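Drikton Opens Its Gripper Care Bench to the Public in Hamdale
Print | E-mail
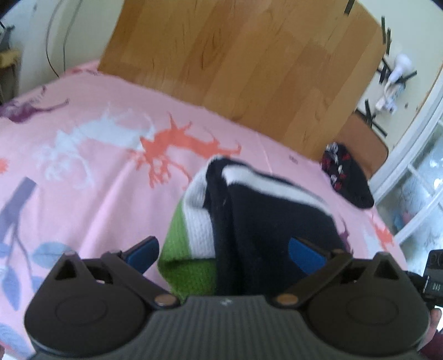
HAMDALE -- I'm Veronica Ciobanu, I look after the hand-held grippers at Drikton, and starting in May I'm going to show anybody who wants to come how we keep them running. We're calling it the Pledex care bench, after the service routine we wrote for these tools, and it'll be open every Saturday morning at our shop in Hamdale.

I've been wanting to do this for ages! People buy or borrow a gripper, use it hard on soft stuff like hats, towels and bed sheets, and then call me when the fingers stop meeting in the middle. Nine times out of ten it's lint. Knit fibers work their way into the pivots (wool is the worst, don't get me started) and one arm begins to lag behind the other. You can feel it in your hand before you can see it.

So the routine goes like this. Open the gripper all the way, brush out both pivots, and wipe the finger pads with a damp cloth -- no solvent, please, it makes the pads shiny and then they slip. Close it slowly on a folded sock. If one fingertip gets there first, back off the linkage screw on that side a quarter turn and try again. The whole thing takes me 5 minutes, though I've had a lot of practice.

We do the full strip-down at 3,000 grips. That's when I pull the arms, check the bushings and put in new pads. I did 108 of those last year, and our log has 413 quick cleanings next to them.

Henrike Schmieder from Böttcher, who makes our replacement pads, will be at the bench for the first session with samples of a softer one. "I mostly want to see the worn-out ones," Schmieder told me. "Bring me the ugliest pads you have."

Doors open at 9 a.m. and it's free. Bring your own tool if you've got one, and please leave the battery out until I've looked at it. Brushes and cloths are on us. If you'd like a spot for a full strip-down, call the Drikton front desk ahead of time and ask for me.

Print | E-mail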